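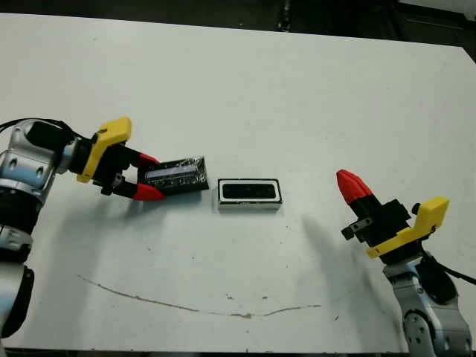
Food Service Management, Unit 6
Surface Cleaning and Sanitizing in Small Kitchens
Handout for the Monday section
Instructor: Delia Sandu

Read this before class along with chapter 21 of the course reader. The quiz covers the reading and the terms below.

1. Cleaning and sanitizing

Cleaning removes soil: food, grease, dust, anything you can see or feel. Sanitizing lowers the number of germs on a surface that is already clean. The two words get mixed up at work, often on posted signs, and you should keep them apart in your written answers.

A sanitizer put on a dirty surface does a poor job. Grease and food bits use up the active part of the product before it reaches the germs. This is true of chlorine in particular. The order is always scrape, wash, rinse, sanitize, air dry.

2. Kinds of soil

Sugars and starches dissolve in water, and warm water with a mild detergent is usually enough. Starch that has dried on needs a soak first.

Fats and oils need a detergent, and they come off more easily in warm water. An oily film can be hard to see on a light surface, so check by touch or by tilting your head to catch the glare.

Proteins such as egg, milk and blood set when heated. Start with cool or lukewarm water. Students who worked in the dairy lab last term will remember the milk pans.

Mineral scale comes from hard water and needs an acid cleaner. Never mix an acid cleaner with bleach or use one straight after the other without a full rinse. The gas given off is poisonous.

3. Stains, scratches and wear

A stain is a color change that stays after the soil is gone. It may look bad and still be clean. A scratch is a different matter. A deep cut in a board holds moisture and food where a cloth cannot reach, and a board in that state should be resurfaced or thrown out. Light scuffing on a worktop is normal wear and can be left alone if the surface still wipes down smooth.

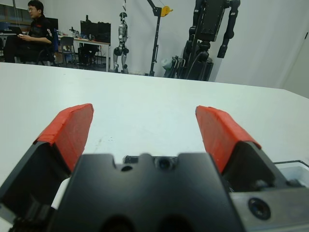

When you inspect a surface, write down what you find and where, and say which of the three it is. "Table dirty" is not a useful note. "Grease film, left half, came off with detergent" is.

4. Case: the Trikarness lunch counter

Trikarness is a lunch counter with two prep tables and a single sink. The owner, Apostolos Fragkou, had his staff wipe both tables with a sanitizer-soaked cloth between tasks. The same cloth was used all morning and kept on the table edge. Fotini Kyriakidis, who ran the morning shift, noticed that the tables felt tacky by noon.

She made three changes. Staff washed with detergent and rinsed before sanitizing. Cloths were kept in the bucket between uses. The bucket was changed whenever the water turned cloudy or a test strip read low. The tables were allowed to air dry, which slowed the change from one task to the next by roughly 2 minutes.

Come ready to discuss the delay. Fragkou objected to it at first, and his point about the lunch rush is a fair one.

5. Terms to know

Soil
Detergent
Contact time: how long a surface must stay wet with sanitizer, as given on the product label
Food contact surface
Cross-contamination
Test strip

6. Assignment

Pick one work surface you use often, at home or on the job. Inspect it, clean it by the steps in section 1, and inspect it again. Write one page on what changed and what did not. Name the kind of soil if you can.

The page is worth 25 points. Leave it in Kyriaki Kouris's box outside Room 228 before class. Late pages lose five points. If you have no access to a kitchen, see me and we will find you a bench in the teaching lab.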